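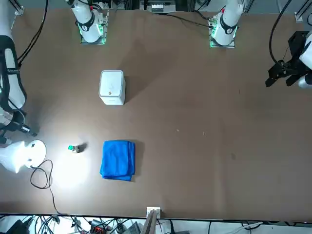
Oi-ling Lu asked after the January review why an arm that had been stopped was able to start again without anyone telling it to, and why our first draft called that a "minor interruption." We did not have a good answer to either question. This version of the report is rewritten to deal with them. The earlier sections on task design are shorter now and the fault has its own part.

Hellell project: final report
Two-arm tidying on a tabletop, with an account of the restart fault

1. What the project was

Hellell was our capstone project in the Takow lab. The goal was to have 2 arms tidy a small set of household items on a table, controlled by a person at a separate station. The operator holds a pair of hand controllers, and the arms copy the motion. We used a towel, a small bottle and a box, which gave us something soft, something narrow and something too wide to grab carelessly.

Commands go from the operator station to the arm computer at a rate of 100 per second. In between sits Waltora, the message layer written by last year's group. Waltora puts each command in a queue and the arm computer takes them out in order. We took it over without many changes. It had worked for them, and our own plan was mostly about the task and the operator's view of it.

Our safety plan had three parts. There was a hardware stop button at the operator station and another at the table. There was a software stop in the control program that held both arms in place if the station went silent. There was also a rule that no hands go over the table while the arms are enabled.

2. What happened

The fault came up in run 13. The operator was moving the left arm toward the towel when the connection between the station and the arm computer dropped. The software stop worked as written: both arms held their position. The operator saw the warning, put the controllers down and said out loud that the arms were stopped.

The person at the table took this to mean it was fine to reach in and move the bottle back to its start position. They did not press the table stop. While they were reaching, the connection came back. The left arm moved quickly along the path it had been on, then kept going to a point past the towel and struck the box. The person pulled their hand back and the operator pressed the hardware stop. The arm did not touch anyone. The box was pushed out of place and not damaged.

We ended work for the day. We wrote down what each of us remembered before we talked about it, which was useful later, as we did not agree on how long the arms had been still before the left one moved. Two of us thought it was a long time. The log settled it. 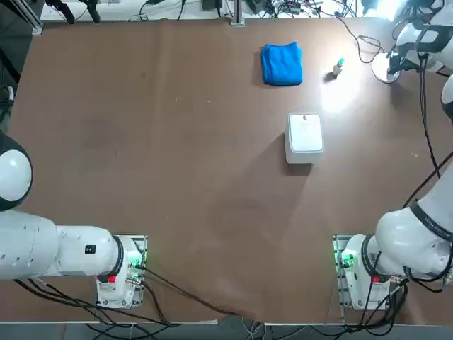 We started from the log on the arm computer and left the operator's log for later. Our first guess was a bad gripper cable, and we spent most of an afternoon on that. We moved the cables by hand with the power off, put them back, and ran the left arm through slow motions with the grippers open. It did nothing wrong. The second guess was that the operator had bumped a controller when setting it down. That turned out to be part of the cause, but not in the way we thought.

3. Cause

Waltora did not throw away commands that were sent while the connection was down. It stored them on the station side and delivered them all when the connection returned. The arm computer received them as new commands. It checked that messages were arriving again, cleared the software stop by itself, and worked through the queue.

The oldest command in that batch was 1,904 milliseconds old when it was carried out. The early ones in the batch were the rest of the reach toward the towel. The later ones came from the controller being lowered onto the desk. Played back together, they sent the arm past the towel and into the box.

So there were separate mistakes stacked up:

The queue kept old commands and did not mark them as old.
The arm computer never compared the time a command was sent with the time it was received.
The software stop cleared itself when messages returned.
We used the word "stopped" for both the software hold and the hardware stop, and they are not the same thing.

The last one is ours alone. The first three were in code we inherited, but we had read that code and signed off on it. The setting for the self-clearing stop was listed in the Waltora notes under convenience features.

4. Changes and retest

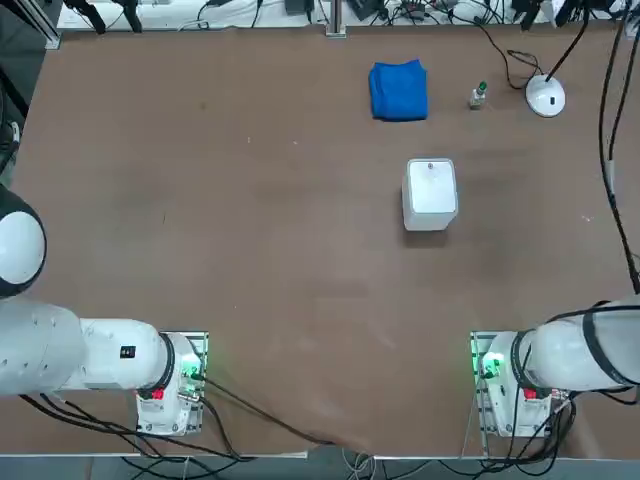 Hellell team, Rahimi Building, Room B
Submitted Mar 11, 2026

We made the changes in the order below and tested each one before going to the next.

Every command now carries the time it was sent. The arm computer drops any command older than the limit we set in the config file. We had to sync the clocks on the two computers first. Before that, good commands were being dropped and the arms moved in small jerks.

The station no longer stores commands when the connection is down. They are discarded right away.

The software stop now latches. To clear it, the operator has to set the controllers in the rest position and press a reset, and the person at the table has to press a second one. This is slower and we got annoyed with it during the retests. We left it in.

After a reset, the arms do not jump to match the controllers. The operator has to bring the controllers close to the arms' current pose before motion starts again.

For the retest we pulled the network cable on purpose with the arms moving slowly and everyone standing back from the table. We did this with the left arm moving, with the right arm moving and with both. The arms held each time and stayed held when the cable went back in. We also tried it with the old code in simulation, and got the same overshoot we had seen on the real arm.

5. What we did not fix

We never found out why the connection dropped in the first place. The switch under the operator station was replaced and we have not seen a drop since then, but we did not test the old switch by itself, so we can't say it was at fault.

The age limit was picked by trying values until motion felt smooth. There should be a better method. A group that wants to run faster motions will need to work it out again, and should look at how far an arm can travel within the limit - at our speeds that distance was small.

The table rule has been rewritten. It now says that the hardware stop must be pressed before anyone reaches over the table, and that the person reaching is the one who presses it. "Holding" is the word for the software stop. "Stopped" means the button is down.

The incident form, both logs and the changed Waltora files are in the project folder. The old version is kept in a separate branch and should only be used in simulation.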